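22/07/2021

**Nendis leisure centre changing rooms to reopen after refurbishment**

The changing rooms at Nendis leisure centre will reopen to members and visitors next week, following a programme of repairs that began in May. The work was carried out by Vass, the contractor appointed by the centre's management, and covered both the pool side and the dry side of the building.

New showers have been fitted in both areas, the floor drains have been replaced and the ventilation has been upgraded. A total of 190 lockers have been installed in place of the former coin-operated units. The new lockers open with a membership card. Visitors who do not hold a card may borrow one from reception on payment of a refundable deposit.

The family changing area has been moved closer to the teaching pool and now has seven cubicles, two of which are suitable for wheelchair users. The former family area will be used as a store for swimming club equipment.

Levente Szabó, the centre manager, thanked members for their patience. "We know that the temporary cabins were cramped, particularly for school groups," he said. "The teaching programme continued throughout – that was our main concern when the dates were agreed."

Swimming lessons will keep to the current timetable until the end of term. Bookings for the summer courses run by Onside, which include beginners' badminton and junior five-a-side, are open at reception and by telephone. Places on the junior courses are limited, and members have priority for the first two days of booking.

## Lost property

Items left in the old changing rooms have been moved to the office beside the main entrance. They may be collected during opening hours until the end of the month, after which unclaimed clothing will be passed to the Kurkach charity shop. Members are asked to label swimwear, towels and wash bags before bringing them to the centre. Small items are best kept together in a mesh laundry bag.

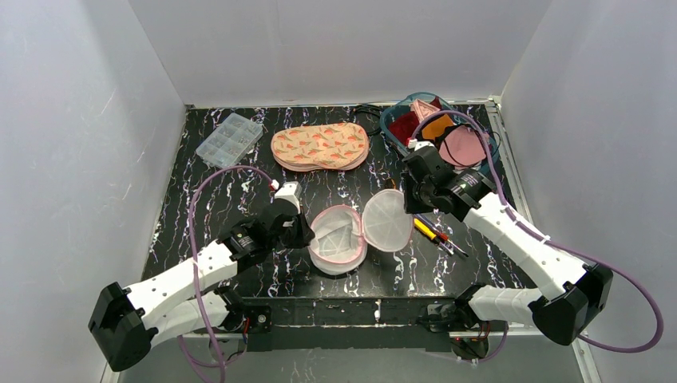 ## Parking

The lower car park will remain closed while the contractor's cabins are removed. Visitors should use the upper car park, where the usual charges apply. Coaches may set down at the front entrance only.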